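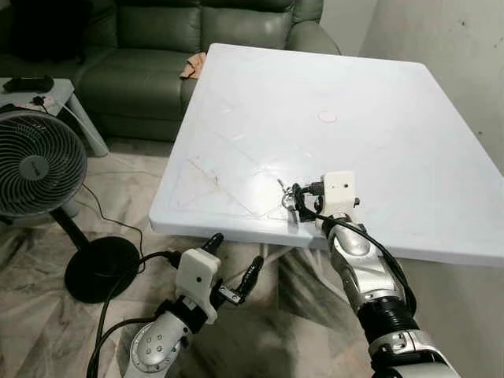 *A key task on the two-armed bench. The right gripper is closed on the ring, at the front edge of the table.*

# Report the grasp, then report the rest

In February our group finished a set of 400 trials with a two-armed robot and a key on a ring. The task was to pick the key up from a white table and hand it from the right gripper to the left. We got 88 per cent on the pick. On the whole task, pick and handover together, we got a good deal less, and I want to argue that the gap between those two figures is the result, and that our field has fallen into the habit of publishing only the first one.

I should say what I mean by the pick. In our protocol a pick counts as a success when the fingers are closed on the ring or the key and the object leaves the table and stays off it for 3 seconds. That definition came from an earlier project called Plusley, where the objects were wooden blocks and plastic cups. It worked well enough for blocks. A block held between two fingers is in one of a handful of poses, and whatever comes next can usually cope with any of them.

A key on a ring is a different sort of object. The ring can be held flat or on edge. The key can hang straight, or lie against a finger, or be pinched together with the ring so that nothing moves at all. All of these pass the 3-second test. Only some of them leave anything for the second gripper to take hold of. When we scored the runs by the old definition the policy looked close to finished. When we watched the recordings, a large share of the successful picks had already lost the handover before the left arm moved.

None of this is news to anyone who has worked with small metal parts. People in assembly have been writing about grasp pose and downstream tolerance for decades. What bothers me is that the learning side of the field, which is my side, has kept the scoring rule of the easy objects while moving on to the hard ones.

## Why the rule has survived

The first reason is cost. A 3-second hold can be checked by a script. You read the finger width and the height of the wrist, and you have your label. A handover needs somebody to look, or a second model to look, and the second model has to be checked by somebody. We labelled our trials by hand. Baptiste Vidal did most of it over two weeks and I did the remainder, and where we disagreed we sat down and watched the run together. It was dull work and it held up the write-up.

The second reason is comparison. If last year's paper reports pick success, then this year's paper has to report pick success too, or a reviewer will ask where it is. I have asked for it myself as a reviewer. Once a number is in the table it is very hard to get it out again, and it tends to stay in the leftmost column, where people look.

The third is a matter of training data. The demonstration set we used, which we call Piment, has 1,616 demonstrations recorded by people driving the arms. Those people were told to complete the whole task, and they were good at it. When a driver got hold of the ring badly, he or she would generally set it down and try again, or nudge the key around against the edge of the table until it hung properly. Those corrections are in the data, but they are short, they look different every time, and the policy learned them poorly. It did learn the approach and the close, which are much the same in every demonstration. So the pick score was measuring the part of the behaviour that the data covered best.

I don't think we are unusual in that. Any set of human demonstrations will have a dense middle and thin edges. If you choose a metric that falls in the dense middle you will get a flattering number, and you will get it without having done anything dishonest.

## What we changed

Elleck is the policy we trained on Piment. It takes images from the head camera and the joint positions, and it puts out short sequences of arm motion. There is nothing remarkable about the architecture and I won't spend space on it. We trained it twice. The first version was trained on the demonstrations as recorded. For the second we went back through the set and marked every re-grasp, then sampled those segments more heavily.

The second version was slightly worse on the pick. It let go more often. It would close on the ring, lift, and put it back down, and sometimes on the way back up it would miss. By the Plusley rule every one of those misses is a failure, and a few of the put-downs are failures too, depending on how long the ring was in the air. If we had been choosing between the two versions by that rule alone, we would have kept the first.

On the full task the second version was plainly better. It is also the one I would rather have on the bench if I needed a key moved from one gripper to the other, which was the point of the exercise.

I take this as a fair test of the metric. Two versions of one policy, same arms, same table, same key, and the usual number ranked them the wrong way round. One case doesn't show how often this happens, but I would like to know, and at present I can't find out from the literature, as most papers with a small-object task give me nothing past the grasp.

## The objection from modularity

A colleague at Pons, the lab down the hall that builds our fingers, put the other side to me when I showed her a draft. Her view is that grasping is a component and ought to be measured as a component. If the handover fails, fix the handover. Fold everything into one end-to-end number and you no longer know what broke. A group with a better gripper will have its work buried under somebody else's weak second stage.

I have some sympathy with this. End-to-end scores are blunt. A run can fail for reasons that have nothing to do with the hand, and someone designing fingers needs to be able to see past those. Her group changes one thing at a time and needs a number that moves when that thing changes.

But a component score is only useful if it captures what the next component needs. A grasp that holds the ring and pins the key against it has met its specification and has also made the next step impossible. That tells me the specification is missing something. You can keep the modular view and still write a stricter rule: the object is held, and it is held in a pose from which the stated next step has been shown to work. That is still a grasp score. It just can't be computed from finger width.

She pointed out that my stricter rule depends on the second arm, so the same gripper would get different scores in different labs. That is true, and I don't have a complete answer. I would say that it already gets different scores in different labs, for reasons of lighting and table finish and how patient the operator was, and we've learned to live with that. Our own table is glossy and scuffed, and I have no doubt it affects how the ring slides.

## The edge of the table

One detail from the trials deserves more attention than it will get in the paper. The picks that led to a good handover were often made right at the front edge. A key lying in the middle of a hard, flat surface gives the fingers very little to get under. At the edge there is room for a finger below the level of the table, and the key can hang free.

Our drivers found this out early and used it without being told to. Some of them would drag the ring toward themselves before trying to pick it up at all. It adds time, and in the first round of cleaning we came close to trimming those drags out as wasted motion. A filter that keeps the shortest demonstrations would have removed nearly all of them. I now think such filters should be used with a good deal more care. Short is easy to measure, and so it gets treated as good, in much the same way as a 3-second hold.

## What I am asking for

My request is modest. If a paper describes a task with more than one stage, give the success rate for every stage and for the whole, on the same runs. Say how each stage was judged and by whom. If a person did the labelling, say whether a second person checked it. Put the whole-task number first. Keep the pick rate in the table for comparison with older work, and label it with the exact rule.

This costs some labelling time. For us it came to about a month once we had sorted out the disagreements and relabelled the early runs, and a bigger lab would manage it faster. It will also make a number of results look worse than they would have, ours included. The 88 per cent was in the title of our first draft. It's now in the second row of a table, under the figure for the complete task, and the paper is easier to defend for it.

I would also ask reviewers to stop treating a lower number on a stricter rule as a weaker result. We had one comment on an early workshop version saying that our success rate was "below what is typical for tabletop picking." It was below, and the typical figures were for picking blocks.

The next set of trials will use two keys on the ring. We haven't settled the scoring rule for that yet, and Baptiste and I disagree about whether a handover counts if the second key swings round and ends up between the fingers. He says yes. I'd like to see what the left arm can do with it first.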